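Notebook: Simulated demonstration collection, Ranano workspace
Entry date: 2019-05-13
Recorded by: Dulce Zavala

The purpose of this session was to collect teleoperated examples in the simulator for the reaching policy. The target set for the batch is 300 episodes. At the close of the session, 293 had been saved and passed the format check. The remaining seven stopped during export and are to be repeated under the same settings.

All episodes were recorded from the wrist view. The gripper was commanded open at the start of each episode, and the operator was asked to hold still briefly before the first motion.
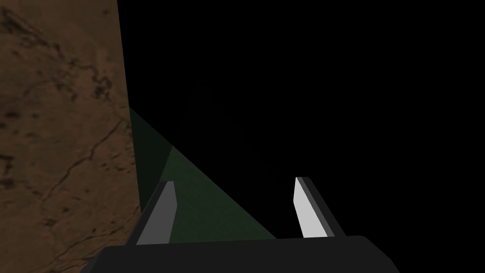 The start pose was drawn at random within the limits agreed in March. Nwankwo's review of the earlier batch found that too many episodes began from nearly the same position, and the range was widened accordingly. I have kept the old limits in the configuration file, commented out, in case a comparison is requested.

Background and lighting were left at their default values. A large part of the view is therefore plain black, and the textured brown surface at the left carries most of the visual detail. Unell has asked whether a policy trained on such views would depend too heavily on the texture. The question is open. I propose a second batch of 46 episodes with the texture replaced and all other settings unchanged.

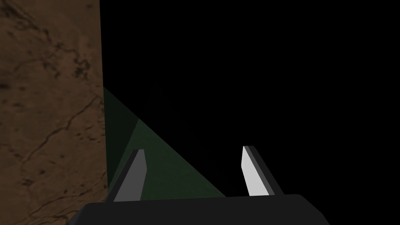
Page last changed by D. Zavala, revision 4

Playback of the saved files was checked on a sample of 95 episodes. Joint readings and image times agreed in all but two, where the image stream began late. Both have been marked in the index and should be left out of training until the cause is known.

Storage: files are on the Keterance share, in the folder for this batch. The index must be rebuilt after the seven repeats are added.

To do:
Repeat the seven failed exports.
Send the texture proposal to Unell.
Ask Nwankwo to confirm the start pose limits in writing.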